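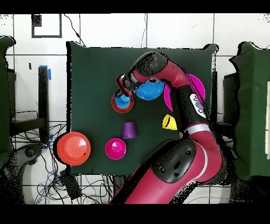

Head camera view, cup and bowl sorting on the green cloth.

Stimanitz Tabletop Demos

Demonstrations of nesting and sorting cups and bowls, recorded by remote control at the Jakosside lab. The set holds more than 2,000 episodes from 14 operators, each up to 30 seconds long.

Contents
episodes/ – joint angles, gripper state, head camera video
splits/ – train and test lists
notes.txt – operator comments

Known issues
Gripper state lags the video in 72 episodes – these are listed in notes.txt. The arm often hides part of a bowl.

Last updated 15th November.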